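Wartung beginnt auf der Arbeitsfläche

In der Diskussion über Küchenrobotik wird viel über Modelle gesprochen und wenig über Kabel. Das Referat Gerätebetreuung bei Sellance hält diese Gewichtung für falsch. Eine Zelle, deren Einrichtung nicht dokumentiert ist, liefert keine verwertbaren Ergebnisse, gleichgültig wie gut ihre Steuerung programmiert wurde.

Im Projekt Birhane umfasst das Einrichtungsprotokoll 161 Punkte. Gerade die unscheinbaren verdienen Aufmerksamkeit: Kabelführung am Handgelenk, Nullstellung des Greifers, Standort von Toaster und Ofen.
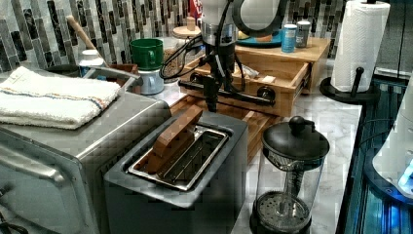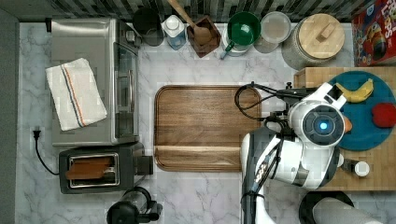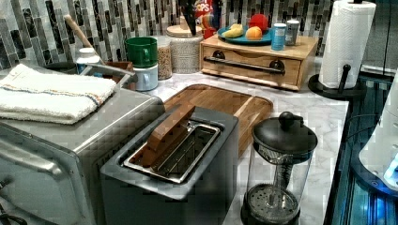
Edelstahlofen, Toaster und Küchentuch auf der Marmorfläche, Projekt Birhane

Von Eyerusalem Gashaw
Referat Gerätebetreuung, Sellance

Wer eine solche Zelle betreut, muss zwei Fragen jederzeit beantworten können: Was wurde seit der letzten Kalibrierung verändert, und von wem? Bis Dezember genügte dafür ein mündlicher Hinweis bei der Übergabe. Diese Praxis war bequem — und nicht länger vertretbar. Nach 1.931 Betriebsstunden ließ sich eine Abweichung am Greifer keinem Eingriff mehr zuordnen, und die Fehlersuche dauerte drei Arbeitstage.

Matěj Kolář hat vorgeschlagen, lose Kabelschlaufen künftig bei jedem Schichtwechsel zu prüfen und im Wartungsbuch abzuzeichnen. Der Einwand, dies koste Versuchszeit, ist berechtigt, wiegt jedoch weniger schwer als ein ungeplanter Stillstand. Die Zuständigkeit sollte bei der Betreuung liegen, auch dann, wenn die Versuchsleitung drängt.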